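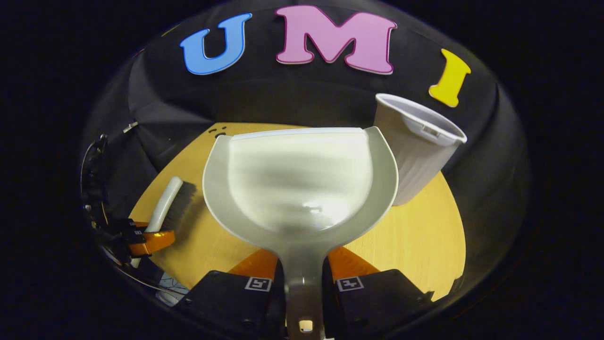

Why does it take Gosard County until nearly midnight to count a few thousand votes, a reader asked under my last post, when the next county over is done before the late news? It was a fair thing to ask, and I started typing an answer and then realized I was mostly guessing. So when the county elections office put up a notice that it was opening its warehouse in Plikier to the public for an afternoon, ahead of the February special election, I cleared my calendar and went.

I have voted in this county for most of my adult life and I had never once been inside that building. It sits behind the road department, past the salt shed, and if you're coming from the north side like I was you will miss the turn, because the sign faces the other way. I missed it and had to come back around. The parking lot was fuller than I expected for a holiday week, and there was coffee in the lobby, good and strong, and a plate of iced cookies that had been thinned out pretty well by the time I got there.

They took us through in small groups. Mine was a nice mix: a couple of retired teachers, a young father with a baby in a carrier, two people from each of the party offices (they stood next to each other the whole time and got along fine), and a high school student doing a civics paper. Our guide was one of the full-time clerks, with a soft voice you had to lean in to hear over the heating. I wrote down as much as I could.

First stop was the equipment cage. Everything that goes out to the 76 precincts is stored in there behind a chain link wall with two locks, and the two keys are kept by two different people. The scanners are made by Volska, and the county bought them used from another state, which I had not known and which raised some eyebrows in our group. The clerk didn't seem bothered by the eyebrows. She walked us through the way each machine is cleared, tested and sealed, and she showed us a seal with its number on it and the log sheet where that number gets written down, and then written down again when the poll workers open up in the morning. If the two numbers don't match, the machine doesn't get used. It goes in the corner and somebody drives out with another one.

I asked whether that happens often. She said seals do get snagged in the trucks, mostly on the shelving, and that they had switched to a shorter kind.

Then came the part I'd been looking forward to, the test. Before every election they run a stack of marked ballots through each scanner, and they already know what the totals should be. For the open house they let us mark our own. The deck was 70 ballots with silly contests on them (best pie, best lake, whether the courthouse clock should be fixed), and we each filled in a few and fed them in. The student deliberately voted for two pies. The scanner spat it right back with a message on the screen saying there were too many choices marked, and asking whether the voter wanted to fix it or cast it anyway. There was a little cheer. Pecan won, and I have no complaint about that, though the baby's father lobbied hard for sweet potato.

One of the teachers wanted to know what happens to a ballot that comes out of the mail with a coffee ring on it, or torn, or marked with a green crayon. Those go to a duplication table, where two people sit side by side, one from each party, and copy the voter's choices onto a clean ballot while the other reads along. Both ballots get the same number so they can be laid next to each other later. It is slow work. I think I had pictured it as a rare thing, but they do a fair bit of it every cycle, and they do it by hand.

And that brought us around to my reader's question, which I asked more or less word for word.

The answer has a few parts. The county still brings everything in to Plikier by car. The paper ballots and the memory cards come together, in one sealed case, with two poll workers in the vehicle, and nothing is sent over a phone line or the internet. The precincts down around Delorme are the farthest out, and the last stretch is gravel - on a clear night it's a long drive and on a foggy one it's a very long drive. The poll workers can't leave until the last voter in line has voted and the check-in count has been matched to the ballot count. If the two are off by even one, they go through it all again before they're allowed to lock up.

The next county over has its farthest precinct 20 minutes from the courthouse, and it is all paved. So there you are, dear reader. It's mostly the road! I felt a bit foolish, having driven that road a hundred times.

There is also the matter of the mail ballots. State law lets the office open the envelopes early but not run the totals until the polls close, and this county has 18 people trained for that work, fewer than they'd like. The pay is modest and the day starts before sunup. They had a sign-up sheet by the door, and I was pleased to see the student put her name on it. She will be old enough by February.

I don't want to make it sound as if every question got a tidy answer. One of the party folks asked why the drop box at the Delorme library was moved indoors, so that it's now only open when the library is, and the clerk said that was a decision made above her. He asked who had made it, and she said he would want to come to the board meeting. It got a little stiff for a moment. I'd like to know the answer too, as it happens, since the library out there closes at noon on a good many days and people who work in town can't get to it. I've sent in a written request and will post whatever I get back.

We finished up in the room where the results are read in on election night. There's a glass partition with a row of chairs on the public side, and anybody may sit there. You don't need a press card or a party badge. You just sign in. The clerk mentioned that in the last runoff the chairs were mostly bare after ten o'clock, and I confess that I was at home on my couch at that hour, pressing refresh and grumbling.

I plan to be in one of those chairs in February. If you would like to come along, bring a cushion - I tried the chairs and they are hard - and a thermos, because the lobby coffee is not a regular thing.

A few practical notes for anybody who wants to see the place. The office says it will do another open house in the spring, on a date to be posted at the warehouse and on the county's website. Groups can ask for a tour outside of that, as long as it isn't within a few weeks of an election. The formal public test of the scanners, the real one, is open to everybody and is advertised in the legal notices, down in the small print next to the estate sales. Park on the road department side. The front steps have no railing on the left, so come up the ramp if your knees are like mine.

Posted 24 December 2024. Comments are open, and I'll be slow to answer them until the company has gone home.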